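双腕の導入、予算の組み方を相談させてください

投稿者:kiriko_diy 2020-12-06
小さな家具工房です。ダボ打ち済みのパーティクルボードの受け渡しを双腕でやりたくて、1月に見積もりを出します!予算は583万円。候補はOtierの腕2本セットと、Brosaの中古です。作業はこんな感じ。 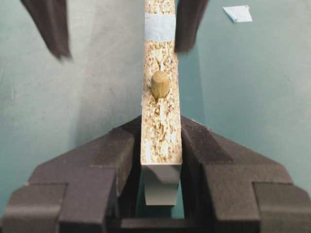 細長い板を両側から指で挟んだところ。ダボの先にひび

投稿者:nejiyama32
おお、いいですね!ダボのすぐ先に割れがあるのが気になりました。腕より先に力覚センサーに50万円取っておくのをすすめます。うちはHägglundの後付けを使っていて、把持力の調整がものすごく楽になりました。

投稿者:mokuhen
センサーは後でいいと思うなあ。パーティクルボードは下穴の径でも割れるし、写真の1枚で把持力のせいとは言えないでしょ。それより指! 予備の指は最初から見積もりに入れるべき。

投稿者:kiriko_diy
ひびの原因はまだわかりません。下穴も見直します。指のほうも載せますね。 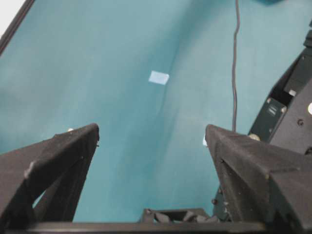

開いた状態の指。左の外側に擦れあり

投稿者:mokuhen
やっぱり擦れてる。樹脂の指で回すなら消耗品費は別枠がいいです。Prustelの指は2本組で買えるし、形を変えて試すのがまた楽しいんですよ(沼ですが)。

投稿者:nejiyama32
指の予備は賛成。でもセンサー後回しはやっぱり反対です。後から付けると配線も治具もやり直しで、うちは32時間つぶしました。ケーブルの取り回しも最初に決めたほうがいいですよ。

投稿者:haguruma_b
横から失礼。中古のBrosaなら、コントローラーの保守がいつまで受けられるか先に聞いてください。本体が安くてもそこで逆転することがあります。

投稿者:kiriko_diy
保守期限、まったく見てませんでした! Brosaに問い合わせます。センサーは入れた場合と入れない場合の2通りで見積もりをもらって、数字が出たらまた書き込みます。

投稿者:mokuhen
センサーなしのほうに予備の指も入れといてね。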